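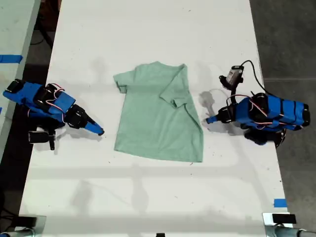
Care Label Legibility in Donated Clothing
Term project report, Textile Materials and Testing
Tistham College, submitted 24 October 2023

1. Background

Most garments leave the factory with a sewn-in or printed label giving fiber content and washing instructions. Sorting centers that take in donated clothing depend on the fiber content line more than on anything else on the garment. A cotton item that is too worn for resale can go to wiping cloths or to fiber recovery. A cotton and polyester blend goes to a different stream, and a garment whose fiber content cannot be read usually goes into the lowest grade, whatever its condition.

The project looked at how often the label on a donated garment can still be read, and whether the type of label makes a difference. Earlier coursework had covered abrasion and wash fastness on new fabric swatches. Donated clothing has an unknown wash history, so the results here describe the state of labels on arrival and say nothing about the number of wash cycles needed to reach that state.

2. Collection and method

Garments were inspected at the Lallstead sorting center during May. The center allowed access to the intake line for tops only (T-shirts, polo shirts, light sweaters). Children's sizes were left out to keep the label area roughly comparable between items.

Each garment was placed flat, the label was located, and it was read at normal arm's length under the ceiling lighting of the sorting hall. No magnifier was used. A label was recorded as legible if the fiber names and percentages could both be read without guessing. Partial readings, such as a percentage with no fiber name, were recorded as not legible. Missing and cut-out labels were given their own code and later grouped with the illegible ones for the main figure.

Label types were coded as woven, printed satin, printed nonwoven, or heat transfer (ink applied directly to the inside back neck).

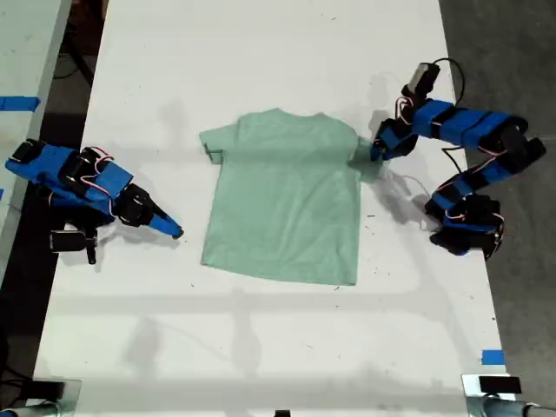
The heat transfer group gave the most trouble in coding. On light-colored shirts a faded transfer often leaves a gray outline that can be read if the fabric is pulled taut, and cannot be read if it is not. The rule adopted was that the fabric could be smoothed by hand but not stretched. Items inspected before this rule was settled were pulled and read again.

Two inspectors worked in parallel for most of the period. To check agreement, a small bin of garments was read by both at the end of each session. Disagreement was mainly on printed satin labels with heavy curling at the edges.

3. Results

A total of 2,458 garments were inspected. Of these, 2,075 had a legible label under the rule above. The remainder were illegible, cut out, or missing.

Woven labels were legible in nearly all cases. Where they failed, the cause was usually fraying at the fold line, which removes the last row of text. Printed satin labels came second. Their failures were more evenly spread between fading and curling. Printed nonwoven labels tended to split along the stitch line, and a split label was often present but with its lower half gone. Heat transfers had the poorest result of the four types.

Position mattered as well. Side seam labels were in better condition than neck labels of the same construction, and fewer had been cut out. Neck labels cut close to the seam left a stub with no text in most cases.

4. Trial of a backup mark

A short bench trial was run on an alternative, a small code stitched into the hem allowance. Blank cotton jersey was supplied by Jorach, and the thread was the standard polyester grade from Sakamoto already held in the lab. Samples were washed and line dried 7 times. All codes could still be read at the end, but one sample puckered along the hem - probably a tension setting on the machine and not the thread itself. The trial was too short to compare with the donated garments.

5. Limits

The sample comes from one center in one month, and spring donations there are heavy in short-sleeved items. Garments already picked out at the door for resale never reached the intake line, so the sample probably leans toward more worn clothing. Fiber content was not verified. A label that can be read may still be wrong, and testing that would need solubility or infrared work outside the scope of this course.

6. Further work

The coding sheet should separate fading from curling as two fields. They were recorded in one field here, and the split given in section 3 for satin labels was reconstructed from the remarks column. A repeat in the fall with heavier garments is planned if the center agrees to it.

Textile Materials and Testing, Tistham College | Contact the department office | Copyright 2023 | Back to top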